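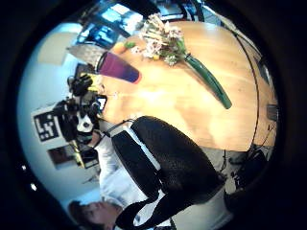

Resetting a table after a vase has gone over

Applies to timber tabletops with a clear finish, and to tall, narrow vases with a small base.

Before you start

You need two dry cotton cloths, a shallow tray and a jug holding at least 800 mL. Move any chair back from the table so you can reach the whole top.

Steps

1. Lift the flowers out first. Hold the stems together just below the heads and draw them straight out of the neck. Lay them on the tray.

2. Grip the vase near the base and stand it up in the tray. Don't set it back on the timber yet.

3. Stand up any tumblers and move fruit and other small items to one end. Water collects under them and leaves rings.

4. Blot the tabletop. Work from the edge towards the centre – wiping outwards pushes water over the rim and into the underside, where the finish is usually thinner.

5. Check the glass. Run a dry cloth around the lip and the base. If the cloth snags, retire the vase.

6. Weight the base. Clean glass pebbles to a depth of 2 cm will do for most slender vases. Add them by hand, with the vase tilted.

7. Fill to one third, recut the stems on an angle and put the flowers back. Spread the heads evenly so the load sits over the base.

8. Place the vase well in from the edge. On a table with rounded ends, measure from the curve, as the corners you expect aren't there.

Notes

White marks in the finish often fade as the timber dries. Leave them overnight before trying any polish.

Silk or dried stems need no water. Use extra pebbles in its place – an unfilled vase tips easily.

Step 6 was revised in June after a correction from Gayan Ekanayake.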